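Exile groups plan vigil outside Dernov consulate, but the demands stay vague

Posted 4 December 2024

A coalition of exile groups says it will hold a vigil outside the Dernov consulate in Coddale next week to protest the detention of people arrested after the June demonstrations. It is the second such event the coalition has announced this year. The first drew fewer people than its flyers promised, and the consulate kept its blinds down for the length of it.

Organizers say 105 people are still being held without charge. That number has been in every statement since the summer and has not moved up or down, which is odd given that the same statements speak of new arrests and of releases. Asked for a list, the coalition said it could not publish names for the safety of families. Fair enough, but it also declined to say who keeps the list or when it was last checked.

The Dernov government has its own figures and they deserve even less trust. Its foreign ministry says everyone arrested in June has either gone home or been brought before a judge. It has let no outside monitor into the two prisons where most of the detainees are thought to be, and the court in question does not publish its hearings. A promise in the fall to open the files "in due course" has so far produced a press release.

A petition handed in at the Coddale city offices carries 2,054 signatures. It asks the city to end its trade partnership with the Dernov capital, signed before the crackdown and never used for much beyond a yearly dinner and an exchange of letters. The council has put the matter on its agenda for discussion only, so no vote can follow. Council staff would not say whether the partnership could be ended early, or whether anyone had looked.

The groups behind the vigil do not agree on what they want, either. The Moodley Forum, the oldest of them, is calling for sanctions on officials and their families. The Wotstead branch wants talks and says sanctions would hit the wrong people. The joint statement gets around this by calling for "meaningful action" – a phrase that commits its authors to nothing and lets the consulate answer in the same coin.

Police have given permission for the sidewalk across from the building, not the steps, and have asked for the street to be clear by evening. Candles are allowed. Amplifiers are not. The coalition says it will bring one anyway and see what happens, though it said the same last time and left it in the van.

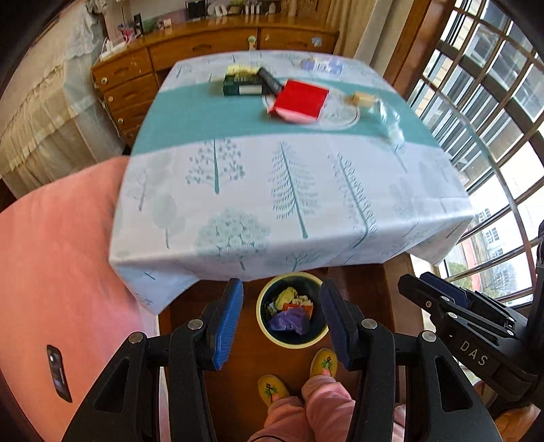 One reader in Wotstead wrote in to say that the coalition has been asked the same questions at its own meetings and gave the same answers there. She plans to go to the vigil all the same, she added, and would like to hear one clear demand read out before the candles are lit.

The consulate did not return calls. An automatic reply to an email said that visa services would be closed on the day of the vigil for maintenance. The coalition says it will go ahead whether or not there is anyone in the building.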